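One Blue Plate, and Plenty of Table

A light blue plastic plate with a little food on it, on a white table with nothing else laid out, is as much of a lunch setting as I need these days. Getting there took me the better part of a year and one very full cupboard.

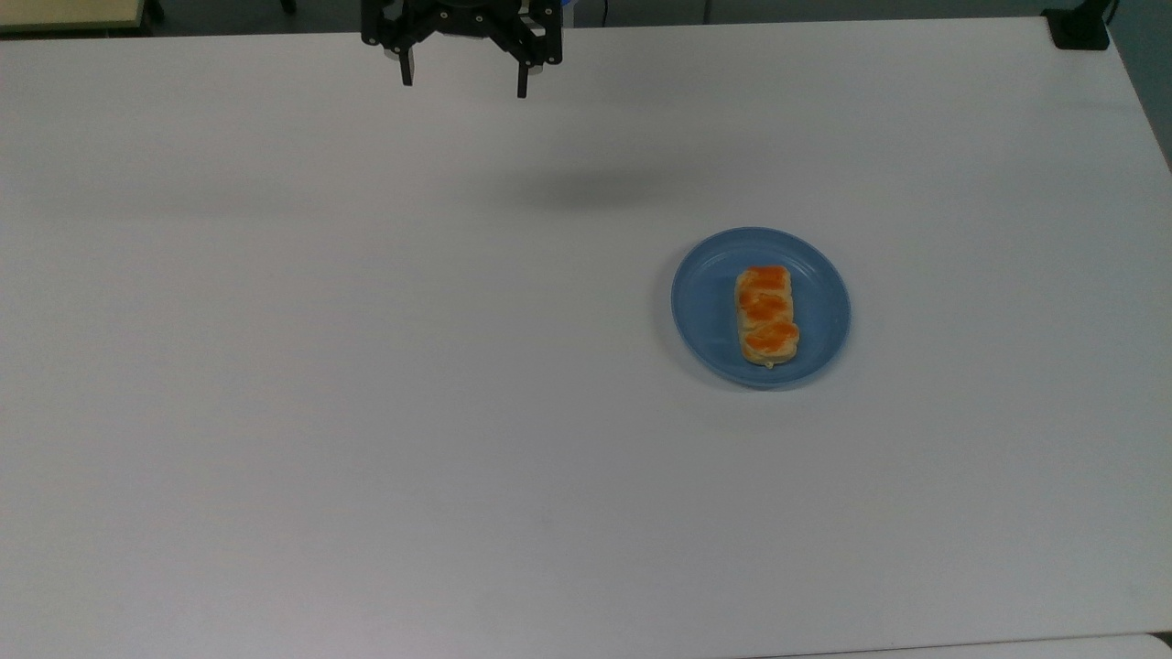
The cupboard in question

I should start with the cupboard, which is in the corner of my kitchen in Clavitlow and has a door that swings toward the stove, so that you can't look for a plate and stir a pot in the same minute. When we moved in I filled it the way I suppose most people do, with everything that came out of the boxes marked "kitchen," and then for years I added to it. There was a dinner service with a gold line around the edge that couldn't go in the microwave. There were the square plates, which I bought after a meal in a restaurant and which turned out to be wider across the corners than my dishwasher allowed. There were saucers from sets whose cups had long since been broken, and a fish platter that has held, in all its time with me, one fish.

And at the bottom, under all of it, were the plastic plates. They had been for picnics. They came from Nandolus, the housewares store on the hill, from the big wire bin by the door where they keep whatever is left at the end of the summer, and I remember paying very little for them and feeling slightly guilty about even that. They are shallow and round with a bit of a rim, the sort of thing you would have been handed at a school fair.

In April the hinge on that cupboard gave out. The man at the hardware counter needed a while to find one that matched, so I emptied the shelves onto the floor of the spare room and kept out only what we needed to get through. I kept the plastic ones because they were light and I wouldn't mind if they got knocked. The hinge was fixed within a couple of weeks. Most of the boxes from the spare room went to the thrift store a good deal later, and we're still eating lunch off the picnic plates.

Why a small plate suits a small meal

I'd always thought of lunch as a lesser dinner, and I served it on dinner plates, and it always looked a bit sad. Half a sandwich on a big white plate looks like somebody left in the middle of it. A few slices of cold potato with a spoonful of something beside them look like leftovers, even when you've gone to some trouble over the something. Put the same food on a plate that's close to its own size and it looks like a meal that a person meant to have.

I have a friend who bakes for a living and tells me that this is the oldest trick there is, and that every café with a pastry case knows it. She fills her small plates nearly to the ridge and leaves the rim clean. I do the same now, wiping the edge with the corner of a dish towel before I carry it over, which I know is a fussy thing to do for a cheese sandwich eaten alone at a quarter past one. I do it anyway! It takes no time, and I sit down feeling as if someone has made me lunch.

Then there's the color. I had never given much thought to blue plates, except to think of them as belonging in diners. But pale blue is kind to nearly everything I eat in the middle of the day. Bread looks browner on it and eggs look yellower. Tomatoes look so good that I've started buying more of them. Rice and cottage cheese, which disappear completely on white china, have an edge to them again. The only thing I've found that doesn't care for it is gravy, and gravy wants a deeper dish in any case.

The table does half the work

Our kitchen table is white, and I went through a long period of being sorry about that. White shows crumbs. It shows smudges too, the soft gray ones that you only see when the light comes in low from the side and that move about when you wipe them. For years I covered it up with a cloth, then with placemats, then with a runner down the middle that had to be taken off and shaken every evening. On top of all that went the things that live on tables: the mail, the pepper, a bowl for keys, a candle that was never lit, and the fruit, some of it past saving.

It was one of the writers at Penum, the little quarterly I've had through my door since before the move, who got me to clear it. The piece was about reading at the table and had nothing to do with plates at all. It suggested clearing a space as wide as your two elbows and leaving it clear from one meal to the next. I thought that sounded simple enough and did the whole table while I was at it. The keys went on a hook. The pepper went back by the stove, where I use it most. The runner is in a drawer, and I couldn't tell you which one.

What I noticed first was how much less I had to decide. With a cluttered table you're always making room, sliding one thing along so another can go down, and the plate ends up wherever there's a gap. With a clear one you can put it down where you'd like to sit. I like the right-hand side, a little in from the edge, so that there's room on the left for the paper. My husband likes the end by the window. Neither of us had a favorite place before — or if we did, it was under the mail.

Looking after plastic, since most of us don't

Plastic plates have a poor name, and some of it they've earned. They scratch if you go at them with a steak knife, and turmeric will find its way into every one of those scratches and stay. I cut my food on a board before it goes on the plate, and I keep curry for the bowls. I don't put them in the microwave, whatever the underside says about it. They go in the top rack, or more often they get a quick wash by hand with a soft cloth and a drop of dish soap, and they're dry on the rack before the kettle has boiled for my tea.

If yours have gone dull, a paste of baking soda and water rubbed on with your fingertips will bring back some of the color. Leave it for 30 minutes and rinse it with warm water. A faint smell of onion will usually go if you stand the plate outside in the shade for an afternoon. Stack them with a sheet of paper towel in between if you're putting them away for the winter, and please don't put the cast-iron pan on top of them, as I did for several years running.

When you're buying, pick the plate up and press on the middle with your thumb. You want one that barely gives. Look for a flat base with a ridge where the sides begin to rise, because that's what keeps a runny egg from traveling. Hyun makes a set in soft colors that a neighbor of mine swears by, and I've eaten a very good slice of quiche off one of hers, though the rim is a touch high for my liking. I'd rather spend a morning going through the bin at Nandolus, where nothing matches and you can choose the blue you like.

Fourteen lunches

I kept a list for the first 14 days after the hinge broke, on the back of an envelope that I still have. It was meant to be a list of what was missing from the cupboard, so that I'd know what to bring back from the spare room. I wrote down the gravy boat on the second day and the big salad bowl on the fifth. After that it drifts into being a list of lunches. Toast with sardines. Cold chicken, cucumber, the end of the mustard. Two boiled eggs with too much salt. A pear and some crackers, eaten standing up on a day when I was late for the dentist.

The square plates don't come up. The gold-lined ones don't either, although we did keep those, and they'll be out again for my mother's birthday on 25th October, when there'll be a cloth on the table and a roast and the candle may finally be lit. I'm looking forward to it very much. I'll need to find the runner before then, and I suppose I should start with the drawer under the oven.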